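Giving a Tired Wooden Driveway Gate a New Coat of Oil

I love this job. A big sliding gate is the first thing you see when you come home, and a weekend of cleaning and oiling does more for the front of a house than almost anything else at the price. My whole bill came to 94 dollars, and most of that was oil!

These steps are for wood panels held in a metal frame. If your gate is solid wood, skip the masking part and lucky you.

What you need
A bucket and a soft brush
Mild dish soap
Sanding block and 120 grit paper
Painter's tape, the wide kind
Exterior wood oil (I used Tevell in the medium brown)
A flat 3 inch brush and a pile of cotton rags
Drop cloths

Step 1: Pick your moment
Wait for a dry spell. March worked well for me, cool enough that the oil didn't get tacky before I could wipe it. Start on whichever side is in the shade. On a narrow street, close the gate before you begin and put a cone at each end of your work area, so drivers see you in time.

Step 2: Wash it down
Brush off the cobwebs first, then wash from the bottom up and rinse from the top down. Get into the corners where the panels meet the metal, there is always a line of grime in there. Let everything dry for two full days. If you have climbers or shrubs next to the gate, tie them back now and throw an old sheet over them. 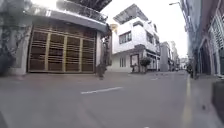

Brown wooden panels in a gold-colored frame, with plants growing right up beside the gate.

Step 3: Tape the metal
Slow, but so worth it. Run tape along every vertical and horizontal bar and press the edges down with a plastic card. A grid like this one eats tape, so buy an extra roll. Mine took around 73 yards, and I was glad I hadn't tried to do it freehand.

Step 4: Sand lightly
Go with the grain, and stop as soon as the gray, fuzzy surface is gone. You want the wood smooth and open, and that's it. Vacuum up the dust, then wipe each panel with a barely damp rag. Wear a mask for this one.

Step 5: Oil one panel at a time
Stir the can well (don't shake it). Brush on a thin coat, wait 5 minutes, and wipe off everything the wood hasn't taken in. Finish a whole panel before you start the next or you'll get lap marks. The color comes up beautifully, and I kept stepping back across the street to look at it!

Leave it overnight and do a second thin coat. Pull the tape while that coat is still a bit soft.

Step 6: Clean the track
While you're down there, scrape the grit out of the bottom track and wipe the rollers. A little dry silicone spray is plenty. Grease just collects sand.

Rag warning: oily rags can heat up and catch fire by themselves. Spread them flat outdoors until they are stiff, or soak them in water and keep them in a lidded metal can.

Next year a wash and one thin coat should be enough, so write the oil color on the inside of your garage door.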